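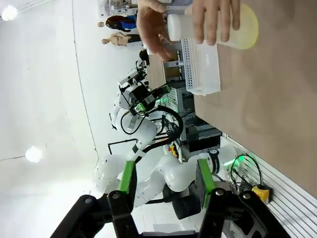 Vesero is looking for a packing and sorting assistant to join the household goods room at our Arnaud building. The job is part-time at first, with the chance of more hours from May. Most of what passes through the room is the sort of thing kept under a sink or on a bathroom shelf: washing-up liquid, shampoo, surface cleaner, cloths, sponges, brushes and refills. Bottles are handled one at a time and go by hand into baskets on the table, like the white one with the small square holes in its sides, and a good part of the job is doing that neatly for a whole shift. If you like steady work with your hands and don't mind repeating a task until it is finished, please read on.

Job title: Packing and Sorting Assistant (Household Goods)
Place of work: Vesero, Arnaud building, ground floor
Hours: 26 a week, worked over four days
Contract: fixed term to begin with, reviewed in May
Posts available: 2
Reports to: Thierry Deschamps, room supervisor
Closing date: Thursday, February 29, 2024

About the room

We take in household goods from shops and wholesalers who have too much of something, or who have changed their packaging and want the old stock gone. The goods are checked, sorted, and made up into baskets for people moving into a new home. The baskets go out through the Zamitz housing scheme and, on a smaller scale, to local hostels.

Everything is done at tables. There is no conveyor and no picking by headset. Goods come in on trolleys from the loading door, are unpacked at one end of the room and leave from the other. The tables are at standing height. Stools are available and you may use one whenever you like.

A standard basket holds 37 items. A large household gets the same basket plus a second, smaller one with extra soap, cloths and bin liners. The packing list is fixed to the wall by each table and is changed when stock changes, so you are not expected to know it by heart.

What you will do

You will unpack deliveries and look over each item. For bottles this means checking that the cap is tight, that nothing has leaked down the side, and that the label can be read. A bottle with no label goes on the returns shelf whatever you believe is in it. We don't guess, and we don't smell things to find out.

You will pack baskets to the list. Heavy bottles go in first and stand upright against the sides. Lighter and softer things fill the middle. Anything that contains bleach is packed in a separate bag and never in the same basket as food-safe items such as baby bottle brushes.

You will wipe down tables between batches and at the end of the shift. Surface marks from leaking bottles are common and most come off with warm water. You will also wash and dry returned baskets, which takes up most of Friday afternoon. The holes collect soap powder and need a stiff brush.

You will fill in the batch sheet for your table. It is one side of paper and asks for the list number, the time you started, the time you finished and anything that was missing. Please write clearly. The sheets are typed up by somebody who was not in the room.

From time to time you will help at the loading door or cover in the textiles room next door, where the work is folding and bagging towels and bed linen.

What we are looking for

No previous packing experience is needed. People have come to us from kitchens, shops, care work and school, and have done well.

You should be able to stand or perch at a table for most of a shift and to lift a filled basket from table to trolley. If lifting is difficult for you but the rest of the job would suit, say so in your application -- we can usually arrange the tables so that somebody else does the trolleys.

You should be able to read a printed list in English and follow it. Large-print copies are kept in the room.

You should be careful with liquids. Gloves are provided, in Flollex nitrile and in cotton, and must be worn when handling anything with a warning mark on it. If you have a skin condition or an allergy to perfume, please tell us before the trial shift. The room has a strong smell of detergent on delivery days, even with the windows open.

Useful but not essential: a basic manual handling certificate, some knowledge of the warning marks on cleaning products, a second language.

What we offer

Pay is by the hour, at the rate shown on the application form, and you will be paid for breaks. Holiday is worked out in proportion to your hours. There is a kitchen with a fridge and a microwave, lockers, and free parking for bicycles. Car parking is limited and goes to those who need it for health reasons.

The 70 bus stops opposite the gate. The walk from the stop to the door takes a couple of minutes and is lit in winter.

You will be shown the work by someone already doing it, and you will share a table with that person for your first two weeks. Nobody packs alone in that time. After that you will normally have your own table, though people do swap about and we don't mind as long as the batch sheet shows who did what.

How to apply

Application forms can be collected from the front desk at the Arnaud building or asked for by post. Please fill in both sides. A CV is welcome but we don't need one, and a covering letter is not required. In the box marked "Why this job?" two or three sentences will do.

Completed forms should be handed in or posted to Thierry Deschamps at the same address, to arrive by the closing date. Late forms will be kept for the next round unless you ask us to throw them away.

We will invite suitable applicants to a paid trial shift of three hours. There is no separate interview. During the shift you will unpack part of a delivery, make up several baskets from the list and clean down the table afterwards. Wear flat closed shoes and clothes you don't mind getting soap on. Aprons are supplied.

Everyone who attends a trial shift will be told the result, by telephone or letter -- please mark on the form which you prefer. Questions about the job, or about getting into the building, can be left for Thierry at the front desk, and he will ring you back.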